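Clerwood opens orders for Lemine two-finger gripper kit with wrist camera

Small-parts picking for shops that can't fence off a cell

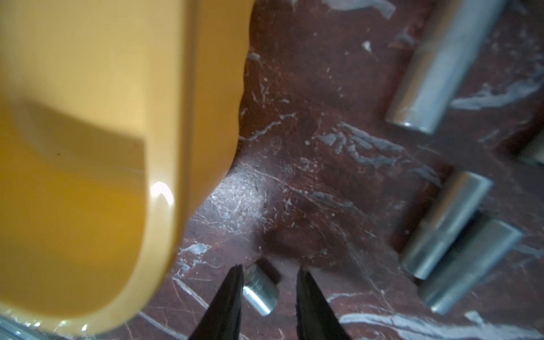

PRODUCT NEWS / AUTOMATION

PERKIVDEN, April - Clerwood today opened orders for Lemine, a bolt-on kit for picking small loose parts. Two fingers, a wrist camera, one cable, the software to run it. Ships assembled. Price is $2,924 for the base kit, spare fingertips extra.

The kit is aimed at job shops and repair benches. Places where short metal parts end up lying on whatever surface is handy, different lengths, pointing wherever they like, and somebody has to sort them by hand before the real work can start.

Small silver cylinder between the black fingertips, longer ones off to the right, a glossy yellow plastic piece close in on the left. Reddish marble with white veins under all of it. Shiny metal on busy stone is a hard background for a camera, and it's the kind of thing customers kept asking us to try.

"We had a lot of demos on clean white tables," said Corrado Zuccaro, product lead at Clerwood. "Then you go visit a customer and there's glare, there's shadows, the surface has a pattern in it. So we quit using the white table."

What's in the box

Lemine gripper, two tapered fingers, matte black
Wrist camera with mount, looks down past the fingertips
Jiang control software, single-seat license
Cable, 2 meters
Mounting plate and screws
Printed setup guide (English only for now, Spanish to follow)

Fingers open to 70 mm. Rated load is 700 grams, and that's the number for a dry part held square, so please don't plan a job around it for oily stock. Fingertips come off with one screw each. No special tool.

Jiang is the software side. It runs on an ordinary laptop, shows the wrist view live and lets the operator click on a part to pick it. Picks can be saved and replayed. Shops that want to train there own picking routines can export the camera view and finger position together, no extra license for that.

"I'd rather sell a kit that does short round parts well then one that claims everything," said Rogelio Tan, who runs customer support. "Flat washers, thin sheet, cloth, call us first. Might be fine. Might not."

Known limits at launch: strong overhead glare can still throw off the edge finding on polished parts. Turning the wrist a few degrees usually helps. Clear plastic is not supported in this release. A software update covering both is planned, no date yet.

Ordering

Orders go through the Clerwood sales desk or any Perkivden-area dealer. First units leave the warehouse in April, in the order they came in. Existing customers with the older Clerwood gripper can keep their mounting plate, same bolt pattern, and get the price of the plate taken off.

Live demo at the Perkivden showroom, 10 a.m. and again at 2 p.m. Bring parts. Nothing over the rated load please, and nothing sharp.

About Clerwood

Clerwood makes grippers, mounts and control software for small shops. The company is based in Perkivden.

Press contact: Clerwood press desk, Perkivden. Review units on request, two-week loan, return shipping paid.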